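Notes on the Arrangement of the Vegetable Stand

Readers of these pages will recall that the practice shop at Retham was refitted over the winter. The present entry concerns the vegetable stand, which occupied more of my attention than the remainder of the room combined. The stand was supplied by Jotine and the artificial produce by Katene, under a single order of 733 pieces, fruit included. Delivery took 17 days. The bins are of light wood, open at the top, and may hold two kinds of vegetable each where space requires it.
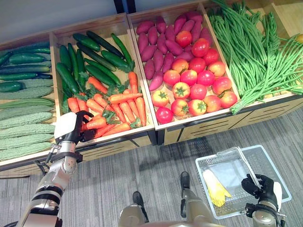 The first question was one of color. Green vegetables placed together tend to be read by a shopper as a single item, and a person sent for cucumbers may return with something else. It was therefore decided that carrots should share a bin with a green neighbor, and that tomatoes should be kept beside the sweet potatoes. The bitter gourds presented a greater difficulty. They are pale, they are ridged, and several of our visitors had never bought one. They were assigned a place next to the cucumbers so that the two could be compared by hand.

The second question was the slope of the bins. Round items travel toward the front board whenever one is removed, and the pile must be rebuilt from the back.

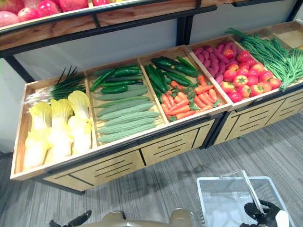
Ornella Sala wrote after the previous entry to say that leafy vegetables ought to stand nearest the door, as they do at the market in Boststead, and that cabbages in particular should never be placed where a shopper has to reach across them. I am grateful for the remark. The first part has been noted for the March rearrangement. On the second part I remain of a different opinion: a cabbage is easily seen from a distance and may be reached across without harm.

Baskets are kept light. A shopper is asked to take one item of each kind on the list, to place the heaviest at the bottom, and to return everything to its own bin before the next person begins.
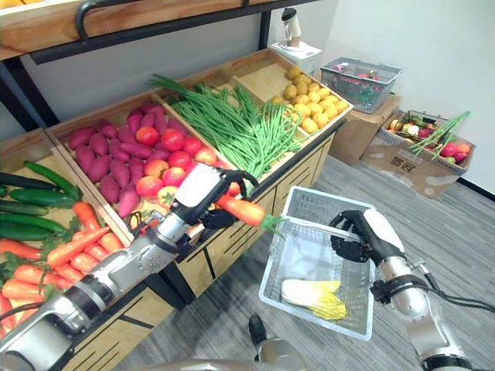 Benedetta Villa
Tue 14 February
Filed under: Shop Room, Displays

Returning the produce has proved slower than selecting it. Carrots go back with their tops in every direction, and I have ceased to correct this. Sweet potatoes are put down wherever there is room. A printed card for each bin has been requested, with the name of the vegetable in large type, and 11 of these have been approved so far. The wording for the gourds is still under discussion, "bitter melon" and "bitter gourd" both having their supporters.

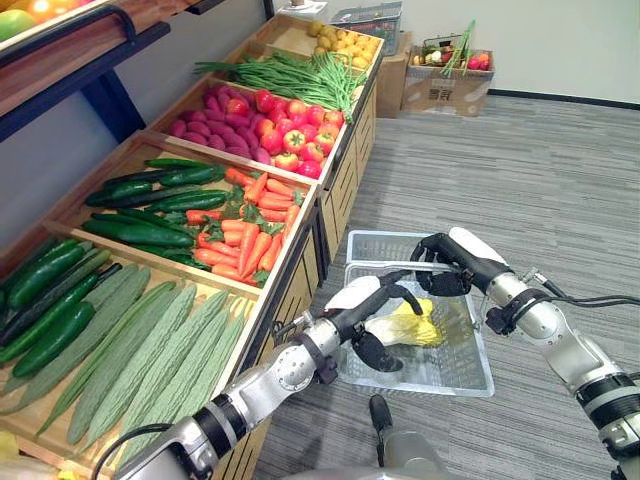 Long vegetables do not suit short bins, and I should have measured before the order was placed. Cucumbers and carrots can be heaped at any angle and will stay where they are put. The green beans are another matter, for they droop over the front edge toward the tomatoes, and a shopper reaching for one is liable to disturb the other. A deeper bin has been priced. Until it is approved, the beans will be gathered with a loose tie at the middle and laid lengthwise.

Comments on the card wording may be left under this entry until the end of the month.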